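What Happens to Old School Computers
Merle Quinlan and Do-yoon Heo
2021-02-12

Our project looked at what people in Faroston do with computers they no longer use. We sent a survey to 200 households and visited the town recycling depot on Gastlow Road.

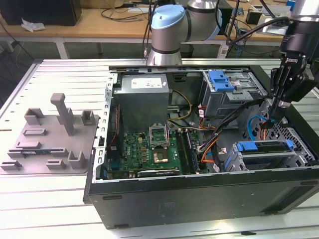

The survey had 42 replies. Most people said they keep at least one old computer in a closet or garage. The main reason was worry about personal files – many did not know how to erase a drive. Cost was the next reason, as the depot charges a fee for monitors.
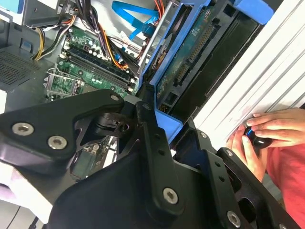
We also asked the depot manager about amounts. The depot takes in up to 1,000 machines a year, and the busiest month is May, when families clean house. Laptops are stored apart from desktops because of their batteries.

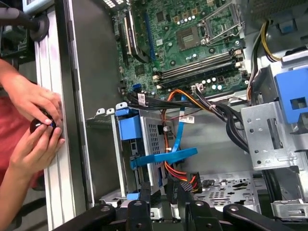 Reuse is better than recycling when a machine still runs. A desktop is easier to reuse than a laptop – the case opens wide and most parts can be reached by hand. The processor can be taken out as well, which leaves an empty socket on the green motherboard. Parts that fail a test go to the metals bin.

Circuit boards contain copper and small amounts of gold. The depot sells them by weight to Parisi, a scrap buyer.

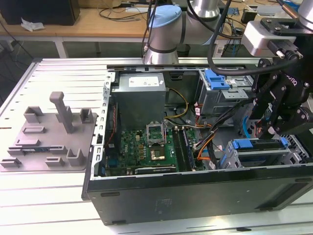
Our survey had 2 weak points. It went only to houses, so renters in apartments were left out, and we did not ask how old the computers were. We would add both if we ran it again.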